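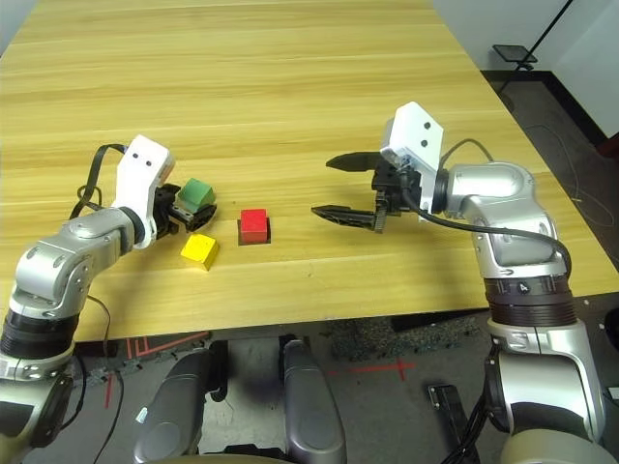

Blocks on the long table. Green one off the surface, yellow and red below.

Paderbridge Block Table – gallery

Quick page this time, more words when I get a minute. This is the little colored cube set and the honey-colored table it lives on. People kept asking about both so here they are together.

The blocks
Wood, all of them. Green, yellow, red. Edges on the green are beveled a touch, you notice it most when light lands on the top face and it goes pale. Yellow is the loud one – proper lemon on top, more orange down the front. Red is just red. Sits on a dark square base with a thin border showing round it, looks smart I think.

The table
Light wood, long stripes in the grain. Came from the Goltcombe sale in May, 65 dollars plus the van. Abenezer Admasu sanded the top over two evenings and did the oil himself. Wanted it darker at first, glad we didnt. Colors show up better on the pale wood.

Where the set came from
Donala, the small order, 5 weeks to arrive. Jafri had a cheaper one but the paint chipped on the sample. Would buy the Donala again. Wipe with a damp cloth only, no soaking, the wood swells and teh corners go fuzzy.

Prints
Full size file is 900 by 800, fine for a screen or a small card, not much bigger. Email if you want it, say which page you saw it on. Free for classrooms, just put Paderbridge somewhere near it.

Still to add – the storage tray, the blue cube once it's repainted, and the underside of the table where Abenezer fixed the rail. Check back in the evening, thats usually when I upload.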